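Velleck Vasum Stockpot, 8 Quart

Item: Vasum stockpot with lid
Maker: Velleck
Capacity: eight quarts (256 fluid ounces) to the rim
Material: stainless steel, with an aluminum disk in the base
Works on: gas, electric coil, glass top, induction
Dishwasher: yes for the pot, no for the lid
Last updated: Thursday, August 29, 2019

The Vasum is the pot we sell to people who make soup for a family and want some left for the freezer. It is tall enough for a whole chicken and wide enough that you can brown onions in the bottom without stacking them on top of each other. The walls are straight. The handles are riveted, and they have enough room for a folded towel or a thick mitt.

We carried the Akl for a long time, and many customers still ask for it by name. Velleck stopped making it in January. The Vasum has the same height and width, so an Akl steamer basket will sit in it properly. The lids also swap. The main change is the base, which is thicker on the Vasum and takes a little longer to heat up. Once it is hot it holds a simmer better, and on most stoves you can turn the burner down lower than you did with the Akl.

What it holds

The rim measurement is the one printed on the box. For cooking, plan on six quarts of soup, or seven if you are careful and not boiling hard. A pound of pasta has plenty of room. Two pounds will fit -- stir it early, before the bottom layer settles. For corn on the cob, break the ears in half and they will lie flat.

For chicken stock we use one carcass, two carrots, two celery stalks, an onion cut in half, and water to an inch below the rivets. Bring it up slowly and skim it. Leave the lid off for the first hour, then set it on crooked for the rest.

Cooking with it

Medium heat is high enough for nearly everything except boiling water. The base spreads heat evenly, but the side walls are a single layer of steel, and a big gas flame that comes up around the sides will scorch tomato sauce at the edges. Match the burner to the pot.

Add salt after the water is hot. Salt sitting on the bottom of a cold stainless pot can leave small white pits. They don't affect the food and they don't come out.

If you live above 3000 feet, dried beans will take longer than the times in the booklet. Start checking at the time given and keep going until they are soft. The booklet was written in Velleck's test kitchen by Bilal Tarawneh, and his bean soup on the back page is the recipe we get the most mail about. It does need more liquid than printed. Start with an extra cup. 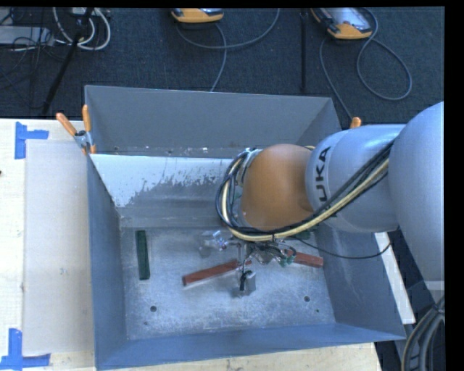

Large grey metal bin on a pale wooden tabletop, with a robot arm reaching in from the right.

Cleaning

Let the pot cool before you put water in it. Dish soap and a regular sponge will do for daily washing. For burned-on food, cover the bottom with water, add two spoonfuls of baking soda, and simmer for a few minutes. Rainbow marks on the inside come from heat and wipe off with white vinegar. Don't use steel wool on the outside unless you like the brushed look it gives.

The lid has a knob held on by a screw. The screw loosens with use. Tighten it with an ordinary screwdriver, and wash the lid by hand so that water doesn't sit under the knob.

Parts and extras

Steamer basket: fits the Vasum and the Akl
Replacement lid: steel, with knob
Replacement knob and screw: sold together
Plestine ladle: long handle, reaches the bottom of the pot without slipping in

The Plestine ladle is sold separately, and also as a set with the pot. The set ships in one carton. If you already have the pot, ask for the ladle alone -- we don't split sets after they have been packed.

Shipping and returns

Pots ship within two business days when in stock. The carton is bulky and usually will not fit in a mailbox locker, so give an address where it can be left at the door. Unused pots can be returned within 100 days. If yours arrives with a dent or a lid that rocks, send a photo to Nabil Aoun in customer service before you cook in it, and keep the box.

The handles and rivets are covered by Velleck for the life of the pot. Scratches, heat marks and salt pits are not covered. The knob is covered for one year.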